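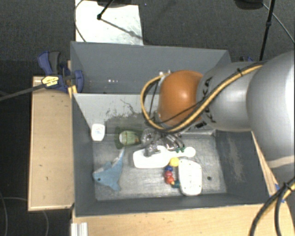
Figure 9. KUKA arm with the gripper lowered into the nearer bin.

4.3 Setting the pick region

1. Open Jivine Planner and load the cell file.
2. Select Bins, then Nearer. Mark the four inner corners of the bin floor in the camera view.
3. Set the wall margin to 30 mm.
4. Press Segment. Each item should receive its own outline. Where two items share one outline, raise the split value and repeat.
5. Press Plan only and review the path before enabling motion.

Note: Scratches on the bin floor may be outlined as items. Remove such outlines by hand.

CAUTION: Clamps and cables are not part of the default collision model. Add them before step 5. Error 993 means that no safe path was found.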